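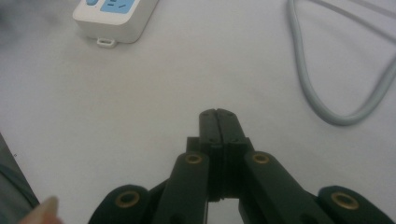
Gripper over the work table, with the power strip and its cable.

Storadley Lab visit, posted March 4, 2024

Our group went to the Storadley lab in February to see how they collect demonstrations for their plug insertion work. We had read the Naninell report beforehand and wanted to see the method for ourselves. The drive took longer than planned and we missed the coffee, so we went straight to the floor.

The question they are working on is simple to state. If a person shows a task with a hand-held gripper, and shows the same task with bare hands, which recordings train a better policy, and does a mix beat either one? The task is putting a plug into a power strip. They picked it for the cable. A rigid block stays where you put it, but a cable moves when the strip moves, and it never lies the same way twice.

The gripper is a plain two-finger design in black plastic, with brass eyelets at the link pivots. I had expected something heavier. You steer it with your whole arm, and after a few tries I noticed I was holding my breath on the approach. My first three attempts would not have made it into the set.

Bare-hand recordings are done on the same kind of white surface. The bays are curtained in black and numbered in tape on the carpet, with aluminum rails running along both sides of the table.

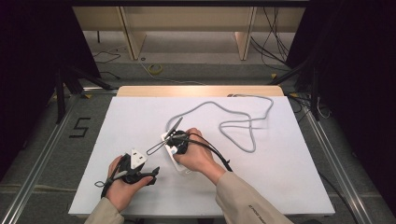
Two hands do the job very differently from a gripper. People tilt the strip toward the plug, shift their grip halfway, and use the other hand to keep things out of the way. None of that carries over directly to a two-finger tool, and that mismatch is the main thing the project is trying to measure.

The numbers we were given: 348 demonstrations in the current set, and a success rate of 68 percent for the policy trained on the mix. Gripper-only training came out 8 points lower. Bare-hand data alone did not give a usable policy, which did not surprise anyone in our group. The failures are mostly at the last step, when the plug is at the socket but turned a little too far. Dropped plugs are rare.

I asked whether the result holds for other strips. They have tried 2 so far, and the second one did worse — they think the socket panel reflects more light, but they have not tested that on its own.

Kindard is planning a similar setup with a smaller table, and the Ngcobo code for lining up the two kinds of recordings will be shared with them first. We have asked for a copy of the recording checklist. It is four pages long and most of it is about how to lay the cable between takes.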